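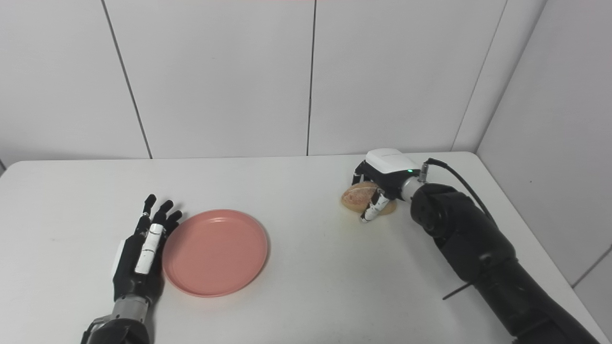
*One roll, the pink plate, the white table. February.*

I've been thinking about bread all day, so bread is what this entry gets. I woke up way before the alarm with the heel of yesterday's loaf already on my mind, and by the time I'd found my slippers I had talked myself into a batch of rolls. On a workday! I know. But the dough had been sitting in the fridge overnight and it wasn't going to wait around for me to become a sensible person.

The recipe is the Daltberg one, or it started out that way. I copied it off the back of the flour bag when I was still living over in Jomcombe, and since then I've crossed out so much of it that only the flour and the salt are still theirs. Less yeast now, more milk, and a spoon of honey that I keep forgetting to write down (so: HONEY, one spoon, there, it's written). I let them go 20 minutes this time. Last batch I pulled them early and they had that gummy line along the bottom, and I ate them anyway, with a lot of butter, standing up.

The oven here is still a mystery to me. The left side runs hot, the right side sulks, and the little light goes off whenever it feels like it. I turned the tray halfway and burned my wrist on the rack, same spot as last month. I really need to buy proper mitts instead of using a folded dish towel like some kind of pioneer.

Anyway, the pink plate. I'm so happy I got it. It came from Flanagan, that secondhand place down past the post office where everything smells like candles, and I almost left it there because I don't own one other pink thing. I went out to the sidewalk, got as far as the crosswalk, and went back in. It makes a plain roll look like somebody's birthday. I had it in mind the whole time I was kneading, which is a silly amount of thought to give a plate, but I never claimed to be deep in the mornings.

And I do like one roll on a plate, all by itself. When I was a kid, bread came in a basket with a napkin over it and you had to grab fast. There's something very grown-up about a single roll with all that room around it. You sit down to it properly. You don't pick at it over the sink.

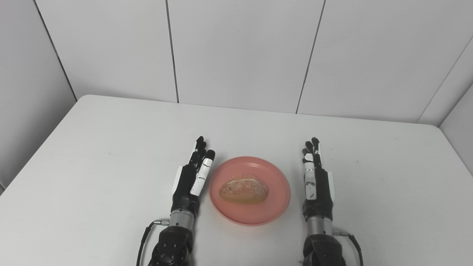 So then of course I got into the whole question of what goes with it, and I went back and forth for ages. Butter, obviously. But I still have a jar of the Stellell plum jam at the back of the fridge, the one I was saving for company, and I've been saving it so long that I've started to feel sorry for it. I think I'm going to open it. Tomorrow, maybe, with the second half of the batch. I could also do cheese and a bit of pickle for lunch, if there's any pickle left, and I have a bad feeling there isn't.

I've also decided I'm keeping the white table bare from now on, no cloth. I had the checked one on my list of things to wash and iron, and it's been on that list since before Christmas, so I'm letting it off. Crumbs wipe right up. I do lose a white saucer on there every so often, but the pink one I could find in my sleep!

Things for the shopping list before I forget: milk, the bigger bag of flour, parchment (I'm down to one sad strip), oven mitts, pickle. And look at the price of butter at both stores before buying, because last time I paid way too much and was grumpy right through supper.

It's late now and I've let my tea go cold writing all this. The rest of the rolls are in the tin with the tight lid, and I'm leaving the lid alone until breakfast. Well, I had one more after supper. With honey, to make up for not writing it in the recipe all this time. Next batch I want to try them a little smaller, and maybe brush the tops with milk before they go in, if I remember to keep some back from the dough. Must set the butter out before bed, too, or it'll be like spreading a brick again.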